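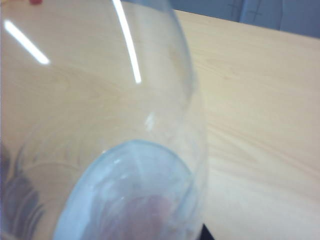
Drinking glass seen from the wrist camera, light streaks on the wall.

Print this page | E-mail this article

Perkton method – a way of teaching robot arms to pick up see-through objects using only a wrist camera, no depth sensor. Developed at Manberg, first tested by Zerouali. Clear glass takes on the colour of the table behind it, so the method looks for reflections and faint edge lines instead. Trained on 1,307 recorded grasps, 346 of them with glasses. Later cut to 20 frames per grasp, with little loss.

Dondilov repeated the test in September – 5 failures, all with the glass tilted. Works less well in dim rooms. Stacked glasses not yet tried. See also: Grasp planing, Transparent objects.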